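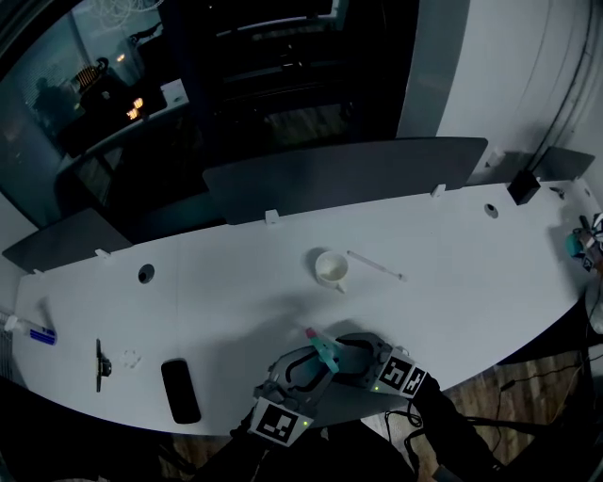

Desk sharing and who pays for lost locker keys

rlambert_72
Our office moves to shared desks in October, 3 days in and 2 at home. Everyone gets a locker and signs a form agreeing to a $45 charge if the key goes missing. Is that normal? I've been here seven years and never been charged for anything. The desks have those grey divider panels along the back and nowhere to keep so much as a mug, so the locker isn't optional.

Trellell
Normal enough. Ours was $30 and they took it out of my pay without asking, then gave it back when I complained.

jvahidi
They can't just take it out of your pay in most provinces unless you agreed in writing. That's what the form is for. Read it before you sign.

rlambert_72
It says "replacement and associated costs". No cap that I can see. The $45 is only in the email.

jvahidi
Then ask for the $45 to go on the form.

FlorN
I look after the keys at a mid-sized office and I'll disagree with the tone here. A new barrel and two keys cost us more than $45 once the locksmith's call-out is added. People lose them constantly. Before we had a charge I was ordering every month, and after it I ordered twice in a year.

Trellell
That's a cost of doing business though. They save a fortune on floor space and then want staff to pay for the cupboard.

FlorN
I didn't pick the floor plan. I just get the emails.

roxana_a
Ask if they'd look at combination locks. We switched after the second winter and the only problem is people forgetting the code, which reception can reset.

Sotelo
Combination locks are fine until the person who can reset them is on holiday. I had my laptop charger and my boots stuck in one from Tuesday lunch until the next morning.

roxana_a
Sounds like you need two people with the reset key – we do.

rlambert_72
Update. I asked HR and they will put "to a maximum of $45" on the form. They said no to combination locks, no budget this year. I'm signing it.

jvahidi
Good. Keep a copy.

Trellell
Still wouldn't sign it myself.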